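A small keyboard from Plisau

Ctibor Kollár has written software for phones for 11 years, and most of that time he worked alone. His free keyboard app, Grirumari, now comes in a new version for old Android phones. I spoke with him in March by video call.

"My mother had a phone which was too slow for the usual keyboards," he told me. "She pressed a letter and waited. So I made one with almost nothing in it."

The first version had no word suggestions and no themes. People asked for both. Kollár added the suggestions, but the themes he still refuses. "Every colour is a file, and every file takes space," he said. The word list for Turkish was prepared by Firdevs Dağdelen, who checked 3634 entries by hand and threw out many of them. 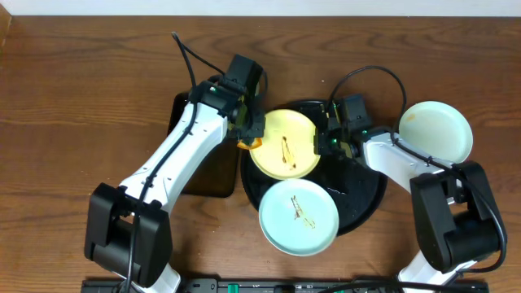
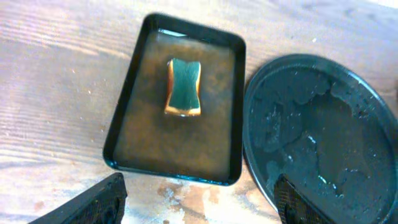
Dark trays on the wooden tabletops.

I asked him about permissions, because many readers write to us about this. Grirumari does not ask for internet access. "A keyboard sees your passwords," he said. "If it cannot go online, you can sleep better. Me too."

The price of this decision is that updates to the word lists must be installed by hand. Kollár admits that some users give up at this step. He wants to write better instructions together with Birsen Karakaya, who answers the e-mails.

And the next version? "First the emoji panel, it crashes on 2 of my test phones. After that I will see."

Interview: Yiğit Tekin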